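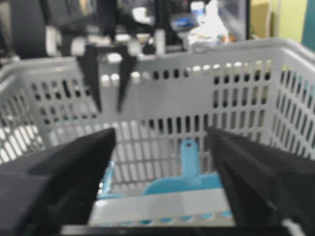 Which Plostora album should I start with if I only know the one song from Shin?

Start with Stutside. It's the record right before Shin, the songs are shorter, and it has the same lineup. If you like side one you'll like everything up to the breakup, and if you don't, you can stop there.

Posted 8/30/25 in Bands & Artists
Replies: 11

marlowe_flats
I'd disagree with Stutside as a starting point. Start with Shin. The OP already knows a song from it, so why send them backward? Stutside has three good songs up front and then the long one with the organ, and plenty of people quit at the long one. I did, the first time.

gutterball
The long one is the best thing on it.

marlowe_flats
It's 11 minutes and the drums don't come in until the halfway point. I like it now. I wouldn't hand it to a new listener.

tapehiss
I wrote the answer at the top, so I'll explain a little. The song everybody knows from Shin is the only one on that album that sounds like that. The rest is slow and mostly keyboards. If somebody goes in wanting more of the single, Stutside has more of it. Shin has one.

open_tuning_ed
Agree with tapehiss. Yu-na Sung wrote the single during the Stutside sessions and they held it back. You can tell from the guitar sound. It's the same amp.

gutterball
Is there a source for the amp?

open_tuning_ed
The insert in the vinyl reissue. She wrote the notes for it. She says they had a version finished in October but the bass player wanted to redo his part and they missed the cutoff for the pressing. The reissue also has the original mix of the single with the second verse still in it.

dana_in_back
How hard is that reissue to find? I've seen it listed as 1,957 copies, which seems like a strange number to press.

open_tuning_ed
They pressed 2,000 and the rest had a bad side two, so those got pulled. Mine was 30 dollars new. The last one I saw for sale was 60 and the sleeve had a seam split. I'd just buy the CD unless you care about the insert. The CD has the original mix too, as the last track.

dana_in_back
Thanks. I'll get the CD.

kettle_and_co
Going to go against all of this and say start with the live album from Trurnthorpe. It has songs from both records, the band is playing well, and you get the single at the right speed. The studio version always sounded slow to me. I think they slowed the tape down so she could sing it lower.

marlowe_flats
The Trurnthorpe album sounds like it was recorded from the parking lot.

kettle_and_co
The first pressing does. The later one was remixed and the vocals are a lot clearer. The crowd is still too loud between songs but you can hear the bass now, and the bass is half the reason to listen to this band.

tapehiss
I like that record but I wouldn't start there. They play the two oldest songs as a medley and if you don't know them it goes by as one song with a strange middle. Also she had a cold that night, and you can hear her skip the high part on the closer. Fans don't mind that. New people might.

gutterball
What does everyone think of the stuff after she left? I never see it come up.

marlowe_flats
One album, and it's fine. The new singer was good but they kept writing songs for the old one. Everything is pitched where Sung would have sung it and he sounds like he's reaching. The instrumental on side two is worth hearing.

open_tuning_ed
I'd go lower than fine. The drummer was gone too by then, so it's two original members and a drum machine on most of it. I've owned it twice and sold it twice.

kettle_and_co
I like it more than Shin - there, I said it. Shin is a solo album with the band's name on it. The last one at least sounds like people in a room, drum machine included.

tapehiss
Calling Shin a solo album isn't fair. The bass player has a writing credit on half of it.

kettle_and_co
He has the credits. Listen to how loud he is in the mix and tell me he was there for it.

newsprint88
OP here. I didn't expect this many answers. I played Stutside last night and Shin this morning on the way to work. I liked the first half of Stutside a lot and I got through the long one, but I was doing dishes so I may not have been paying full attention. Shin I need to hear again. The single sounded out of place on it, so I see what tapehiss meant.

gutterball
Play the long one again with headphones. There's a second guitar that comes in under the organ right before the drums and you won't hear it over a sink.

newsprint88
Will do. Is the Trurnthorpe remix the one with the blue cover or the gray one?

kettle_and_co
Blue. The gray one is the old mix.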